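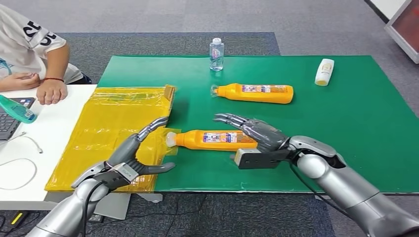

초록 매트와 주황색 병 두 개.

1. 매트

"노란 비닐은 왜 깔았어?"

예린이 물었다. 보람은 대답 대신 테이프를 찾고 있었다. 오후 네 시. 다섯 시까지 짐을 싸야 한다. 브룬덱으로 가는 차는 안 기다려 준다.

"보람아."

"새면 어떡해. 그래서 깔았지."

맞는 말. 늘 맞는 말만 하는 애다. 예린은 매트 앞에 서서 병들을 봤다. 주황색, 또 주황색. 하나는 비닐 쪽으로 누워 있고 하나는 저쪽에. 금색 뚜껑 달린 흰 병은 끝에 혼자. 이걸 다 가져간다고? 엄마 가게에서 남은 것들. 12월이면 간판도 내린다. 3000원짜리 하나를 팔고도 허리를 숙이던 가게였다.

진솔은 흰 티셔츠 바람으로 책상에 앉아 말이 없었다. 손목에 빨간 끈. 노트북 위엔 분무기가 그대로 누워 있는데 치울 생각도 안 한다.

"목록 다 썼어?"

"아니."

"왜."

"쓰면 끝나잖아."

보람이 테이프를 내려놨다. 잠깐 다들 조용. 냉장고 소리만 웅웅. 예린은 괜히 비닐 모서리를 폈다. 바스락. 펴도 금방 다시 구겨졌다. 구겨지는 소리가 엄마가 아침마다 봉투 뜯던 소리랑 똑같았다. 그 생각은 안 하기로 했는데.

"그럼 내가 부를게. 넌 치기만 해." 예린이 말했다. "주황색 병."

타닥. 진솔이 드디어 손가락을 움직였다.

"상자는?"

"215번. 아니 잠깐, 그건 그릇이고. 병은 395번."

"엄마 번호 진짜 이상하게 매겼다."

"그러게."

전화가 왔다. 빛나였다. 벌써 출발했다고, 길이 안 막힌다고, 빨리 내려오라고. 예린은 알았어 알았어 하고 끊었다. 하나도 안 됐는대.
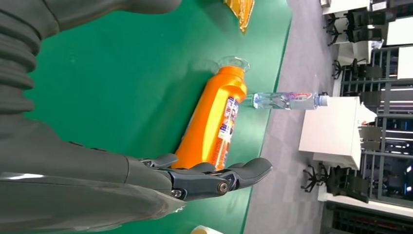 2. 물

물병이 제일 끝에 있었다. 초록색 상판이 끝나는 바로 거기, 바닥 위로 몸을 내밀고. 뚜껑은 하늘색. 안에 물이 그대로였다.

"저거 누구 거야?"

아무도 모른다고 했다. 예린은 떨어질까 봐 손을 뻗다가 그만뒀다. 엄마도 물을 꼭 끝에다 뒀다. 떨어진다고 백 번을 말해도. 안 떨어져, 하고 웃고. 그러다 떨어뜨리고. 걸레 가져와라 예린아.

"이것도 적어?" 진솔이 물었다.

"물을 왜 적어."

"그럼 두고 가?"

예린은 주황색 병을 먼저 봤다. 물결처럼 벌어진 뚜껑, 흰 라벨에 빨강 파랑 노랑. 글씨가 작아서 안 읽혔다. 엄마는 돋보기도 없이 읽었는데. 어쩌면 외운 건지도. 물어볼걸. 그것도 물어볼걸.

밑에서 경적이 두 번. 빛나다.

"십 분만!" 보람이 창문에 대고 소리쳤다. 들릴 리가 없는데도 한번 더 소리쳤다. "십 분만 달라고!"

"적어." 예린이 말했다.

"뭐를?"

"물. 적으라고. 395번 맨 밑에."

진솔이 고개를 끄덕이고 쳤다. 타닥타닥. 보람은 상자를 끌어왔고 테이프는 또 없어졌고, 예린은 웃다가 코를 훌쩍였다. 네 시 사십 분이었다.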